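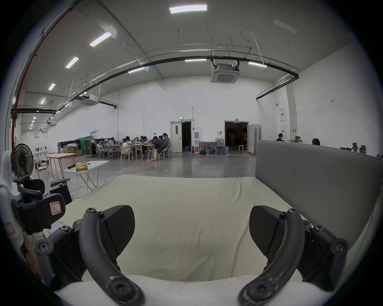

Petronella Modise meinte nach dem ersten Durchlesen, der Unterschied zwischen "leicht faltig" und "faltig" sei ihr nicht klar, und wer Betten beziehe, sehe ihn ohnehin anders als jemand, der nur die Tabelle ausfüllt. Der Abschnitt zu den Stufen ist deshalb neu geschrieben.

Lorkari - Bettzustände und Handgriffe beim Beziehen
README zur Tabelle und zum Wörterverzeichnis

Inhalt

Lorkari ist eine Sammlung kurzer deutscher Texteinträge über Betten: Matratze, Laken, Kissen, Decke, Kopfteil und was man beim Beziehen damit macht. Die Sammlung umfasst 2.140 Einträge zu 93 Betten. Jeder Eintrag beschreibt entweder einen Zustand oder einen einzelnen Handgriff. Bilder gehören nicht zur Auslieferung.

Dateien

betten.csv - eine Zeile pro Bett
eintraege.csv - eine Zeile pro Eintrag, 14 Spalten
woerter.txt - Wörterverzeichnis, 85 Stichwörter
aenderungen.txt - Änderungen seit der ersten Fassung

Alle Dateien liegen in UTF-8 vor, Trennzeichen ist das Semikolon. Leere Felder bleiben leer, es gibt keinen Platzhalter. Wer die Tabellen in einem Kalkulationsprogramm öffnet, sollte die Spalte bett_id als Text einlesen, sonst fallen die führenden Nullen weg.

Die wichtigsten Spalten

bett_id: Kennung des Bettes, in beiden Tabellen gleich.
art: "zustand" oder "handgriff".
teil: Matratze, Laken, Kissen, Bezug, Decke, Kopfteil oder Umgebung.
stufe: 0 bis 3, nur bei Laken und Decke.
farbe: Grundfarbe in einem Wort, bei Bedarf mit Zusatz.
text: der Eintrag selbst, höchstens zwei Sätze.
zweitlesung: Kürzel der Person, die den Eintrag gegengelesen hat.

Stufen für das Laken

0 - kein Laken auf der Matratze.
1 - Laken liegt auf, große Falten oder eine Ecke der Matratze ist frei.
2 - Laken bedeckt die Matratze, die Fläche ist leicht faltig.
3 - Laken bedeckt die Matratze, auf der Fläche sind keine Falten zu erkennen.

Das blass cremefarbene Laken neben dem grauen Kopfteil ist eine 2. Kleine Falten auf der Fläche reichen dafür aus, auch wenn das Laken sonst ordentlich aufliegt. Ob die Ecken eingeschlagen sind oder ein Gummizug darunter sitzt, wird nur eingetragen, wenn es sich am Bett nachsehen ließ.

Kopfteil

Beim Kopfteil werden Bezug und Farbe festgehalten: gepolstert oder ungepolstert, mit oder ohne Nähte. Das Material kommt nur dazu, wenn ein Etikett vorlag. "Stoff" und "Kunstleder" wurden in der ersten Fassung oft geraten, Panagiotis Liapis hat diese Einträge auf "gepolstert" zurückgesetzt.

Umgebung

Viele der Betten stehen nicht in Schlafzimmern. Unter "umgebung" steht in Stichworten, was in Reichweite ist und ob der Boden beim Ausschütteln der Wäsche stört. Betonboden, Teppich und Dielen haben eigene Stichwörter. Möbel, die weiter weg stehen, werden weggelassen. Bei den frühen Einträgen ist das nicht durchgehalten - dort findet man noch Tische, Stühle und einmal eine Topfpflanze.

Handgriffe

Ein Handgriff ist das, was sich ohne Umgreifen erledigen lässt. "Ecke anheben" und "Ecke einschlagen" sind zwei Einträge. "Glattstreichen" ist einer, auch wenn mehrmals gestrichen wird, solange es dieselbe Seite des Bettes ist. Kissen aufschütteln wird nicht in Schläge zerlegt.

Zur Schreibweise: Laken, nicht Bettlaken oder Leintuch. Bezug für alles, was übergezogen wird. Anjani Setiawan hat das Verzeichnis darauf abgestimmt, die alten Formen sind dort als Verweise geblieben.

Bekannte Mängel

Helle Laken sind deutlich häufiger als dunkle oder gemusterte. Creme und Weiß wurden je nach Lampenlicht verschieden eingetragen, die Spalte farbe sollte man in diesem Bereich nicht zu fein auswerten. Etagenbetten fehlen ganz. Decken mit Knopfleiste sind unter "Bezug" zu finden, obwohl sie eigentlich ein eigenes Stichwort bräuchten.

Zwischen Stufe 2 und 3 waren sich die Lesenden am häufigsten uneinig. In solchen Fällen steht die niedrigere Stufe in der Tabelle.

Pflege

Die Tabellen führt Mikkel Kirkegaard, Korrekturen bitte mit bett_id und Spaltenname an ihn. Die nächste Fassung ist für September geplant und soll die Bezüge mit Knopfleiste trennen. Bis dahin bleiben die Spaltennamen unverändert.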